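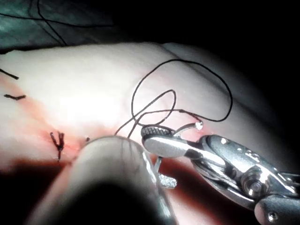 Ticket 421: black thread keeps snagging, knots sitting unevenly
Opened 3/26/22 by Enda Coughlan
Product: Phelan black suture thread, Erkine needle holder
Status: waiting on reply

Hello again, me with the thread trouble! I'm getting on fine with the needle itself (the new Erkine holder is lovely, by the way), but the thread is driving me up the wall. I want a tidy row along the pink line, and what I get is one decent knot with its two tails sticking up in a V, and then little short bits lying about at all angles. The long end wanders off over the green cloth and loops back on itself the minute I stop minding it.

What I've tried so far:

Swapped to a fresh reel from the same box, batch 400. Same thing, maybe a touch springier.

Cut shorter lengths. Better for tangles, but then I run out just as I'm tying off, which is maddening.

Pulled the thread gently between finger and thumb before starting, as your Ireneo leaflet says. It took some of the curl out for the first stitch or two, then back it came.

Turned the lamp down a bit. The glare on the pale side was making it hard to see where the last stitch went in, and the far side was in the dark whatever I did. Still fiddling with that.

Update, 10 minutes later: I went through my order and it's size 23 on your list. Is that the springy one? If there's a softer black I'd happily swap, and I've still got the Pornon sample pack unopened if you'd like me to try that first.

Reply here or ring, either suits. I'm leaving the row as it is until I hear from you.

Enda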